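Kincaid Running Track and Changing Block: Pre-Session Inspection Checklist with Comments

To be completed before every club training session. Mark each item S (satisfactory), A (action needed) or N (not inspected). A comment is required for every A and every N.

1. Track surface
1.1 Lanes 1 to 4, home straight: no lifting seams, no standing water. S
1.2 Lanes 1 to 4, back straight. A
Comment: seam lifting at the 200 m start, inside edge of lane 2. Coned off. Report sent to Grilden for repair. Warm-up to use the outer lanes until signed off.
1.3 Inner kerb fixed and continuous. S
1.4 Drain covers seated and flush. S
Comment: leaf build-up cleared from the cover by the water jump.

2. Equipment
2.1 Hurdles: feet straight, bars free of splinters, weights moving freely. A
Comment: 64 inspected, 2 withdrawn with cracked bars. Both are tagged and stored behind the container. Do not return to use.
2.2 Starting blocks: pins complete, pads secure. S
2.3 Landing mat cover zipped, no gaps between sections. S
2.4 Rake and shovel removed from the sand pit and stored prongs down. A
Comment: rake left on the runway again after the evening group. Moved.

3. Lighting and access
3.1 Floodlights reach full output within 12 minutes. S
3.2 Emergency gate opens fully from inside without a key. S
3.3 Ambulance route clear of parked vehicles. N
Comment: car park not yet open at time of inspection. To be checked by the session lead on arrival.

4. Personal items
4.1 Watches with metal bands, rings, bracelets and neck chains removed before hurdles, relay and gym work.
4.2 Items that cannot be removed are taped flat, and the athlete is moved to running drills only.
4.3 Items are best left at home. The club does not accept valuables for safekeeping. A
Comment: rule applied unevenly between groups. The relay squad was checked at the gate, the hurdles group was not. Both to be checked before warm-up from now on.

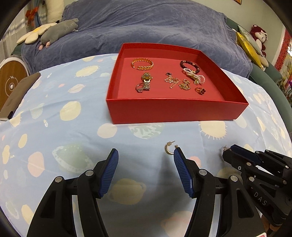 Skillov replied on the comments sheet that taping should be dropped altogether for the relay, as a taped ring can still catch the other runner's hand at the changeover, and that anyone who cannot remove a ring should sit out baton work. Accepted. Item 4.2 will be reworded at the April review — until then, session leads are to apply the stricter reading for relay only.

5. First aid and changing block
5.1 First aid kit sealed and in date. S
5.2 Ice packs in freezer. A
Comment: stock low. Reorder placed.
5.3 Defibrillator indicator showing ready. S
5.4 Changing room floors dry, mats flat. S
5.5 Showers run through before use. S
Comment: left-hand shower slow to drain. Monitor.

Outstanding from previous sheet
Witelon end fence, loose panel: closed.
Lane 1 marking worn at the finish: open, with Grilden.
Spare gate key missing: open.

Keep the completed sheet in the folder by the changing block door.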